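The Table Against the Wall
How one small piece of furniture came to set the standard for shared rooms at Drunholm

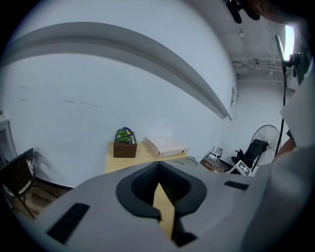
A Modest Piece of Furniture

Most residential buildings have a table that belongs to no particular activity. It is too narrow for dining and too plain for a formal entrance. Mail is put down on it, and gloves, and the parcel that a neighbor has agreed to accept. At Drunholm, a residence of 200 apartments, the management office has spent the past year giving serious attention to tables of this kind, and to the question of what ought to stand on them.

The table in the second-floor sitting room has become the reference point for that work. Its top is light wood in a warm beige. A square brown planter with a flowering plant is kept toward the wall, where a flat white box also lies. The wall is plain white. Residents who pass the room on the way to the stairs tend to know it simply as the flower table, although the plant was the last thing to be settled.

The arrangement is the responsibility of Duyên Châu, who manages the shared interiors of the building. Ms. Châu joined Drunholm after a long period in hotel housekeeping and brought with her a written method for public surfaces. The method fits on a single sheet. It asks what people do when they enter a room, how much space their hands need, and what should be left in place once they have gone.

"In a hotel the guest leaves after two nights, and the table can be set again from the beginning," Ms. Châu said. "Our residents live here. The table has to work on an ordinary afternoon with no one looking after it."

Clearing the Surface

The project began with removal. Over several years the tables in the shared rooms had accumulated brochures, candle holders, bowls of decorative stones, and a quantity of framed notices about services that had since been discontinued. Each item had been placed with good intentions. Together they left little room for a cup of coffee.

Staff took everything off the tables and stored it in the basement for a month. During that time residents were invited to ask for any item they missed. Requests were received for a magnifying glass, a dish for keys, and a local bus timetable. The candle holders were not mentioned and were later offered to a church sale.

Fergus Baxter, who has lived on the second floor since the building opened, was initially opposed. He wrote to the office to say that a bare table looked like a table waiting for movers. His letter is now kept with the project papers, and Ms. Châu credits it with changing her plans. The first proposal had been to leave the surfaces entirely clear. The revised proposal allowed for one living thing and one resting thing, both to be placed at the back.

The phrase has remained in use. The living thing is a plant. The resting thing may be a book, a tray, or a closed box, provided that it lies flat and can be lifted with one hand.

The Case for a Square Planter

The choice of container received more discussion than the choice of plant. Round pots had been used throughout the building, and they had two practical faults. They left awkward gaps when placed near a wall, and they were easily turned, so that the fuller side of the plant gradually came to face in the wrong direction.

A square planter with straight sides can be lined up by eye. A member of the cleaning staff who lifts it to wipe the table will generally put it back in the same position without being asked. Brown was selected because it sits comfortably beside pale wood and does not show splashes of soil in the way that white does. The planter in the sitting room has a slightly lighter band at its top rim, a small detail that several residents have remarked on with approval.

The office considered a matching set for every floor and decided against it. Magdy Hegazy, the building's purchasing officer, recommended that each room should be allowed its own container within an agreed range of colors. The range runs from sand to dark brown, with gray permitted in the library. Mr. Hegazy also obtained quotations from two suppliers, Teltix and Stergiou, and the order was divided between them so that no floor would need to wait for the other supplier's delivery.

Each planter stands on a thin cork mat cut slightly smaller than its base. Mats of this kind are inexpensive and should be replaced when they darken. A mat that has been wet for a long period will mark a light tabletop, and sanding such a mark out is work for a professional.

Choosing What Grows

Small flowering plants are preferred to large foliage plants on narrow tables. They remain below the eye line of a seated person, and they do not reach forward over the space that people wish to use. The planter in the sitting room holds green leaves with small flowers among them, including purple and yellow blooms. The two colors show well against a white wall and do not require any further decoration nearby.

Brayan Valderrama, who supplies and tends the plants under a yearly contract, visits the building every second week. He advises households attempting a similar arrangement to begin with the light in the room and to choose the plant afterward. A table set against an inside wall may receive far less daylight than its owner supposes. In such a position he suggests keeping two plants and exchanging them regularly, with one resting at a window while the other is on display.

Watering should be done at a sink wherever possible. The plant is carried there, watered thoroughly, allowed to drain, and carried back. Mr. Valderrama acknowledges that few people will do this every time. For those who water in place, he recommends a can with a narrow spout and a cloth held ready in the other hand.

Spent flowers should be pinched off before they fall. Petals left on pale wood can leave a stain, yellow ones in particular in his experience, and a damp cloth used the same day is usually sufficient.

The Flat Box

The second item has proved more useful than expected. A flat box gives a table a low, quiet shape beside the height of a plant. The one in the sitting room is white with a faint pinkish tint, and carries a small red round sticker. It is laid at an angle, a habit that began among the residents and that the office has seen no cause to correct.

Elsewhere in the building, boxes of similar proportions are used for writing paper, for spare playing cards, and for the jigsaw pieces that are found under cushions. Ms. Châu's guidance on the subject is brief. A box on a shared table should be light in color, closed, and shallow. It should not be stacked with another. Stickers are permitted as markers and are considered neater than handwritten labels, which tend to be added to by later hands.

For the home, a box of this type can serve as a place for papers that need attention within the week. Patricio Cáceres, a retired bookkeeper on the fourth floor, has kept one on his hallway table for this purpose since the spring. He empties it on Friday evenings. If the lid no longer closes, he empties it sooner.

Walls, Shade and Scuffs

A table placed against a wall will affect that wall. Chairs are pushed back, bags are swung, and planters are set down a little too firmly. Faint dark scuffs and small streaks can be seen on the white paint in the sitting room, and the maintenance plan accounts for them. Walls behind shared tables are wiped with a soft sponge each month and touched up once a year. Full repainting is reserved for December, when the heating is on and the paint dries more evenly.

The office has set a gap of 8 millimeters between planter and wall. It is enough to protect the paint, and small enough that pens do not disappear into it.

Pictures and mirrors were considered for the wall and declined. The wide gray band at the top of the room gives the eye a firm line to follow, and its underside holds a soft shade along its length. Further additions were judged unnecessary. The paint chosen is a plain white from the Estis trade range, applied in two coats.

What the Work Has Cost

The complete program, covering planters, mats, plants, and paint for the shared rooms, came to $1,328 in its first year. Plants made up the largest share. No tables were purchased, and two that had been in storage were returned to use after light sanding.

A review of the arrangements is planned once the plants have been through a full winter. Mr. Baxter has been asked to contribute to it in writing, and has agreed. In the meantime, residents who would like a cork mat for a planter of their own may collect one from the office on the ground floor during opening hours.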